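Two arms on our harness bench now, anyone else going through this?

benchrat86
Posted in Shop Talk, August

So Ostthorpe is moving board and harness work over to a two-arm setup, and I'm one of the people who used to do it all by hand. I've been plugging connectors for 11 years! My job now is laying parts out, watching, and fixing what gets dropped. Same pay so far, but the day feels way longer.

mirandafan
My wrists would take that deal tomorrow. We do 540 harnesses a shift at Grallberg and I can't open a jar at night.

zip_tie_zed
Sure, until they figure out one person can watch three of those. Ask what happened on the Zorari line.

mirandafan
I was on the Zorari line, Zed. People moved to test and rework. Nearly everybody stayed.

zip_tie_zed
"Nearly" is doing a lot of work there lol

benchrat86
Ok ok, you two. Some pics from our end:
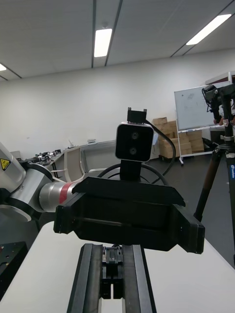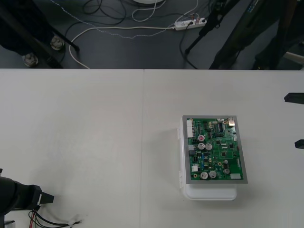
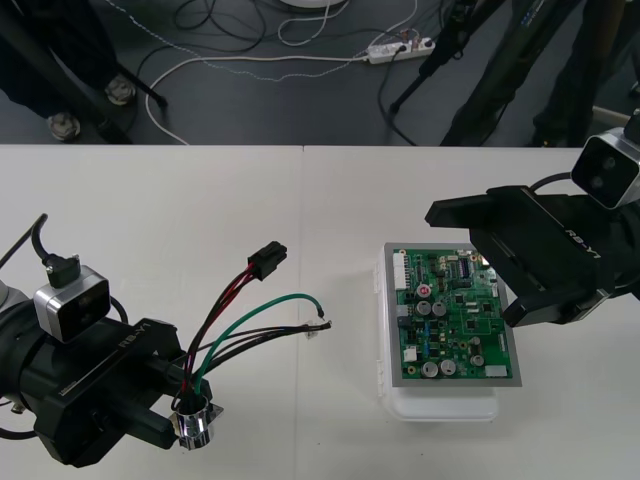
What bugs me is the training, or the lack of it. Robel Lemma is our lead and he's great, but he got one afternoon with the manual and the rest of us got whatever he remembered. Loose wires are where I still feel useful. In the last pic the left arm has the harness by that chrome connector, with the wires fanned out every which way, and I know how I'd tame a bundle like that with my own fingers. I'd love for somebody to ask me before they write the next procedure!

zip_tie_zed
Put that in writing and get it to Robel. Fair point for once.

14 replies · 1347 views · 6 shares

Related threads
Does rework count toward your grade?
Best gloves for crimping all day
Night shift and the new line, how's it going?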